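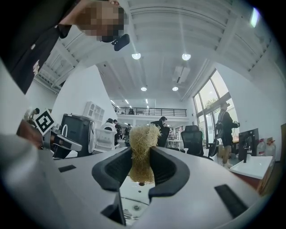 What is the best way to store dry plant fibre so that it keeps its shape between uses?

Loose bundles kept upright in open compartments, away from damp walls and with nothing stacked on top of them, held their shape best over the period of this project.

Storage and Handling of Dry Fibre Bundles in a Shared Workroom
Final report, Materials and Everyday Objects module
Submitted by Elikem Kpodo and Maritza Cáceres
Jostthorpe College
Dec 11, 2021

1. Background

Coarse, wiry plant fibre is used for scrubbing, packing and basket lining. It is cheap and light, and it is usually sold in bulk with little advice on how it should be kept. The module store at Jostthorpe holds a stock of such fibre for use by several year groups. At the start of the project the stock was kept in two deep boxes under a bench. Bundles at the bottom were flattened, and broken strands had collected beneath them. Students tended to take from the top, so the older material was seldom used.

The project was asked to compare three methods of storage and to recommend one for the store. A budget of £30 was allowed for ties, labels and paper.

2. Materials

Two grades of fibre were used, entered in the stock book under the suppliers' names, Amissah and Umlow. The Amissah grade is the coarser and sheds short, stiff pieces when bent. The Umlow grade is finer and tangles more readily. A total of 400 bundles was made up, in equal numbers from each grade. Every bundle was tied once with cotton string at the lower end, leaving the upper end free to spread.

3. Method

The bundles were divided between three arrangements:

Boxed flat, in layers, with a sheet of paper between each layer.
Hung by the string from a rail, free end downwards.
Stood upright in open cubby compartments, tied end downwards.

Storage began in July. Bundles were taken out and handled on a fixed rota, so that each arrangement received the same amount of use. On each occasion the bundle was gripped near the tied end, lifted clear, turned once and put back. Handling by the free end was avoided after the first trial, when several strands were pulled out entirely. Shed fibre was swept up and weighed separately for each arrangement.

4. Results

The flat boxes took up the least room but gave the poorest result. Bundles in the lower layers lost their spread and did not recover it when left standing overnight. The paper sheets slipped during handling and had to be replaced twice.

Hanging preserved the shape of the free end well. The weight of the bundle drew the string tight, however, and the Umlow grade began to work loose from its ties. The rail also shed fibre on to the floor, and the area had to be swept after every session.

The upright bundles kept both their shape and their ties. Shed material stayed in the compartment and could be removed with a hand brush. Some leaning was observed where a compartment was only half full; a folded card placed at the side corrected this. A total of 1,448 handlings was recorded in the rota book across the three arrangements.

5. Limitations

The room is heated in term time, and no measurements of humidity were taken. The results should not be applied to an unheated store without further work. The rota was kept by two people whose grip may differ, and the Eto balance used for weighing was out of service for part of the autumn. Those weights are left blank in the appendix.

6. Recommendations

The stock should be moved to open compartments and stood upright, tied end downwards. The two grades should be kept apart and labelled with the date of receipt. New bundles should be placed at the back so that older material is taken first. Students should be shown how to hold a bundle near the tie before using the store unsupervised.

The remaining string and labels have been returned to the technician's cupboard, and the rota book is held with the module papers.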